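Ticket 2224 — Brollix combo washer-dryer, stops mid-cycle with error 7
Opened by: Gaurav Mishra
Status: Closed
Opened: 26 January 2025

Hi again Villen support, me again (sorry!). I'm keeping everything in the one ticket this time so whoever picks it up can see what I've already tried.

The machine washes fine. Then it gets to the final spin, has a bit of a think, beeps and throws error 7 with the door still locked. I have to switch it off at the wall, wait for the click and start a spin-only cycle. Sometimes that works and sometimes I'm wringing out towels in the laundry tub like it's 1950.

First thing I tried: cleaned the filter behind the little flap. Got a hair tie and a fair bit of grey sludge out of it. Ran a quick wash straight after and got the same error.

Second thing: levelled the feet. The back left one was well off the tiles, so I was feeling pretty chuffed with that find — but nope, same again on the next load.

Heino Jõgi from your side asked what sort of clothes I'm putting through, as light loads can bunch up on one side of the drum. It's mostly summer gear, shorts and the like. 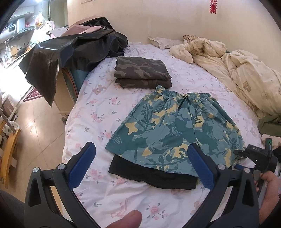 Leafy shorts with the drawstring, camo stuff behind.

Heino reckoned drawstrings were worth tying up before a wash anyway, so I've started doing that. He also got me to drop the spin speed to 1000 and try three loads in a row. The first two finished (yay!) and the third stopped with error 7 again, so it's better but definitely not fixed.

I also swapped from the Kouris powder to a liquid in case it was too many suds. Couldn't tell you if it made any difference. The clothes smell nicer, I'll give it that.

Next up was the drain hose. I pulled the machine out (heavier than it looks, get a mate to help) and found the hose squashed flat where it goes behind the cupboard. Whoever put it in had jammed it between the wall and the tap fitting. I cut a new length from the Irum hose kit, ran it up and over in a proper loop and did the clamp up tight. Put a full load of bath towels through at normal spin and it went all the way to the end without a beep.

I've had a week of washing through it now, shorts and all, and the error hasn't come back.

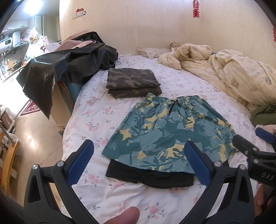 Reply from Heino Jõgi, Villen support

Good work Gaurav, that'll be it. Error 7 on the Brollix comes up when the water doesn't clear in time for the spin, and a squashed hose will do it every time. You can put the spin speed back to whatever you like. Have a look at the clamp after a few more washes and nip it up if it's weeping. I'll close this one off, but just reply here if it plays up and it'll reopen.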